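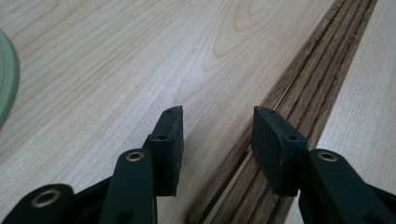 Figure 3. Pale wooden surface with visible grain, as recorded at close range.

4.2 What a surface looks like when it counts as clear

The household literature we reviewed treats the cleared surface as an obvious end state. A table is cluttered, somebody works on it, and then it is clear. Most of the scales in use ask a rater to mark a surface on a line running from "very untidy" to "very tidy," and the far end of that line is taken to need no further thought. We doubt this. In our material the tidy end was where the raters disagreed most, and the disagreements did not shrink with practice.

The Fornell set contains 2,665 stills of domestic work surfaces. Of these, 358 were marked by at least one rater as having nothing on the wood that needed to be put away. We had expected this group to be the easy part of the coding. Instead, 62 of the 358 were sent back by the second rater with a comment, and the comments fall into two kinds that the original scale cannot tell apart.

The first kind concerns the wood itself. Figure 3 is a good case. The grain is fine and wavy, running on a diagonal, and near the top center it opens into the larger curved shapes that furniture people call cathedral grain. The tone is a soft cream, close to maple or birch veneer, and the upper part is a little washed out by the light. Raters who were asked to judge whether such a surface was clean looked at the grain and gave answers with great confidence. We see no grounds for the confidence. On wood this pale, under light this diffuse, a thin film of dust or a dried ring from a glass could well go unseen, and a streak of grain could be taken for a smear. A still can support a statement about which objects are in view. It is poor evidence on whether the wood has been wiped, and we have dropped every cleanliness score for pale surfaces from the tables in Section 5.

The second kind concerns extent. A close view of wood tells us about the wood in it and nothing more. Several raters nonetheless wrote of "the table" when the view in front of them held no edge, no leg and no corner, and so gave them no way to tell a table from a counter, a shelf or a desk. Once a rater has written "table," the word brings a whole piece of furniture with it, and the score drifts toward the whole piece. We found the same drift in our own notes from the pilot round at Chisholm, so this is not a complaint about other people's coders. Our present rule is that the rater writes "surface" unless an edge can be pointed to.

Wendt has argued in discussion that both problems are small, and that a larger sample would wash them out. We are not persuaded. A larger sample helps when errors fall evenly on both sides. Here they lean one way: pale, even wood draws the tidy score, while dark or strongly figured wood draws complaints about mess when there is no mess to complain about. Adding more stills of the same sort would give us a firmer estimate of the wrong thing. His second point is stronger. He notes that people in their own kitchens judge by the same glance our raters used, and that if the glance is biased then the bias is part of what tidiness is. That may be so. It would mean, though, that the scale measures an impression, and the papers that rely on it ought to say as much. The ones we read report it as a property of the room.

We tried a modest repair. For the November round the tidy end of the scale was split into two separate questions: whether any object in view needs putting away, and whether the material of the surface can be judged clean from this view at all. The second question could be answered "cannot tell," an option missing from the Miltari version of the form. Raters were slow to use it. Two of them said afterward that leaving a blank felt like failing at the job, and the training notes now include practice on stills where "cannot tell" is the expected answer.

Agreement on the first question improved once the two were pulled apart. We would not make much of that. The split form was tried on 325 stills, all from the same set, and by raters who knew what we were worried about. A fair test would need people who had never heard of the earlier scale, along with a wider range of woods, laminates and painted tops than Fornell provides. The Adus archive has some of these but was coded for other purposes, and its notes on material are too thin to use without going back to the stills themselves.

For the rest of this paper, then, "clear" refers only to objects and only to the area in view. Where earlier authors are quoted using the word more broadly, we leave their wording as it stands and say in a note what we think they could have seen.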